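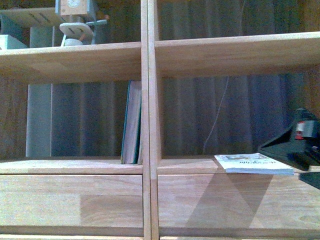

The evening opening is the only one I can get to after work, so please, please keep it, one borrower wrote to us in August, and we have thought of that note often while putting this report together.

Print this page | E-mail this page

Emora Lending Room, Drisley: progress report to the Gemard Fund

First of all, thank you. Your grant has carried us through a busy summer (busier than we had dared to hope!) and there is a good deal to tell you. We made 1,131 loans in the period, and 116 people joined, many of them families new to Drisley who heard about us at the school gate or over the counter at the bakery.

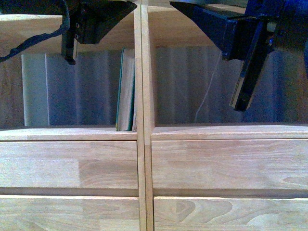 Open cubbies in the wooden storage unit

The evening opening now runs until 8 p.m. and has brought in a crowd we rarely saw before, mostly people coming straight from a shift. They tend to stay and talk, and we have had to get stricter about locking up on time.

Godinho Books gave us a very kind discount on large print, and we have spent over $600 of the stock budget there so far. The requests keep coming, mysteries above all, with gardening close behind. 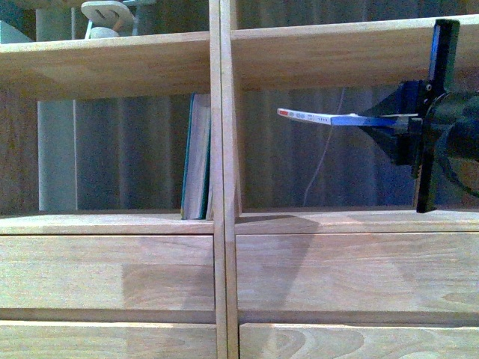 We are a little behind on the catalog. Typing up the old cards is slow work, and the handwriting on the earliest ones is a trial, but we expect to finish before the next report is due.

The story hour for under-fives has been moved to mornings
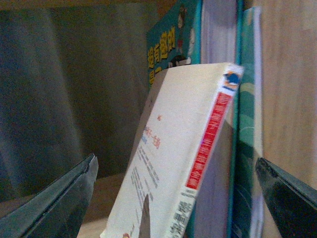

and is much better attended for it, with three sessions a month and a waiting list for the fall. We would love to add another if the heating bill allows, and will write to you separately about that.

Print | E-mail | Back to top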